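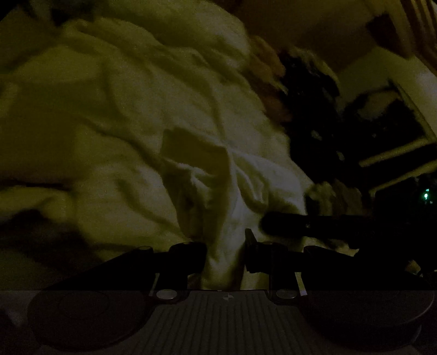 Winter bedding drive opens in May

The Ustetville night shelter is collecting bedding again. Last winter the shelter gave out 648 sets, and the shelves at the Hebden Street store are now down to pillowcases and a few crib blankets.

What we need most is twin and full size: flat sheets, fitted sheets, duvets and covers. White or colored is fine. Small stains are fine too, but please leave out anything torn or with a broken zipper. We can't take electric blankets or foam mattress toppers.

Wash everything before you bring it, and tie each set together with string or put it in a clear bag. Write the size on a piece of tape. Last year sorting unmarked sheets took most of April.

Drop-off is at the side door of the Stuter building, 5 p.m. to 8 p.m. on weekdays. Ring the lower bell. If you have more than you can carry, Jarmo Rantala has the van and can pick up anywhere inside the ring road. Leave your address at the front desk and he will call you.

Ilard Laundry has offered to wash some 900 pounds of donated bedding at no charge, so if you don't have a machine big enough for a duvet, mark the bag "unwashed" and keep it separate from the rest.

Adebayo Akinola is still looking for two people to help with folding in the evenings. Shifts are two hours, and parking is free behind the building after 6 p.m.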